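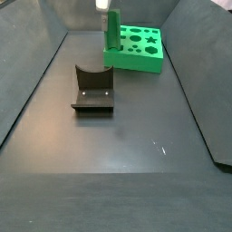 Fenside Sorter Set

A collection of 3,000 short records about putting green shapes into green holes. You may remember the activity from early childhood, when it went faster.

Each record covers one attempt at one hole: which piece, which opening, how it was lined up at the start, and what came of it. Everything takes place in the same gray bin, with the same sorting block and usually the same black holder.

Version 2 replaces version 1, which had the star and the flower swapped in the labels. If you trained anything on version 1, it has some unusual ideas about stars.

The things

Sorting block. Bright green, with holes in the top in several shapes. It is a home-style shape sorter with one important difference from the kind in a playroom: the pieces and the block are all green. A toddler's usual trick of matching by color is no use to you. We considered painting the pieces and decided that would be helping.

Pieces. Also green. They live in a tray marked Halvorsen, after the project that paid for them, and go back into it at the end of the day. Spares are in the drawer below. The spares were cut later and are a hair tighter, so they have their own code in the piece column (S in front of the number). Please don't merge them with the originals. Somebody will ask if they can be merged. No.

Holder. Black, 3D-printed, with a flat base and an upright back that dips in a curve along the top. It was drawn for a different job at Hondville and came over to us with its screws. Printing another takes most of a Wednesday, so treat it well.

Bin. Gray, sloping sides, flat floor. The scuffs are not data.

The holes

The openings vary a good deal in how much mercy they show. Our own feelings, after too many hours:

Round: goes in whichever way you turn it. Fine for warming up and for restoring morale.

Oval: looks like round until you try it.

Star: five points, so five chances to be right. More generous than it looks.

Flower: some of us say gear. The label file says flower, and the matter is closed.

Arch: straight on three sides and curved on the fourth, with exactly one correct way around. A half turn off and the piece sits on top looking almost right, like a lid that belongs to some other jar.

Because of that last habit, the arch has more records than any other shape: 1,152 of the 3,000. Another 898 belong to the star. The rest are shared out among the others, unevenly, and we are not proud of the oval count.

When you look through the arch records, pay attention to the stretch just over the opening, with the tip of the piece close to the hole and nothing settled yet. A small tilt at that point matters more than anything earlier on the way across the bin. The start_offset column is measured there, before contact.
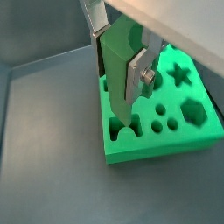

What is in each record

record_id: a number. Gaps are attempts we threw out, mainly for bad lighting.

piece: the code for the piece, with S for spares.

hole: round, oval, star, flower or arch. The small extra holes have no matching pieces in this set and are never a target.

holder: yes or no. About the only column with no arguments behind it.

start_offset: how far off the piece was, in millimeters.

start_turn: how far it was rotated from correct, in degrees. For round this is left blank, and no, that is not a missing value.

result: in, resting, jammed or dropped. "Resting" means the piece is sitting on the block. "Jammed" means it is partly in and intends to stay there.

note: free text. Spelling is as found.

Known problems

Green on green makes edges hard to pick out, especially down inside the holes, where everything goes dark. If your edges look poor, so do ours.

The block was not always put down in the same spot. We used to tape it, the tape left a residue, and around 40 records have the block slightly crooked as a result. They are flagged in the note column with "tape."

"Resting" and "jammed" were judged by eye. Two people labeled the arch records separately and disagreed mostly about pieces that were in by a whisker. Those went down as jammed.

There is only one block design. A model that does well here has learned this sorter. Try it on another one before telling your friends.

Sharing

Use it for research or teaching, and cite it as the Fenside Sorter Set, version 2. The label files also come as part of the Flasico bundle, with the same contents and a longer file name. Corrections are welcome. Send the record_id and what you think happened to the piece.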